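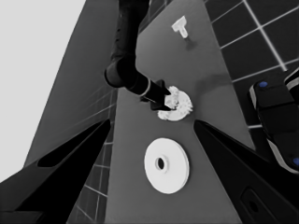
Slide 4. Clearance rules for shared assembly cells, Vindholm draft, revision 2. The rule most often misread is the one on simultaneous reach. It covers any task where two arms can enter the same work area, in simulation or on the floor. Take the gear step: one gripper is at the white gear, and the disc with the hub lies on the table in front of it, between the fingers of the other hand. Under the draft, the second hand holds position until the first arm reports clear. A planner estimate does not count as a report.

Pause. Ask who logs the report now.

Slide 5. Numbers from the Trurkov simulation set. 2658 runs, 215 stopped on a clearance fault. Ayuba Zakaria reviewed the faults and assigned 2 causes: stale pose data and wrong finger width in the model. Finger width is to be measured per gripper, with covers on. Do not copy it from the data sheet.

Slide 6. Open items. Minimum gap over small upright parts such as pegs. Log format. Comments go to Subbarao Raju, with the clause number in the subject line. Skip to slide 8 if short of time.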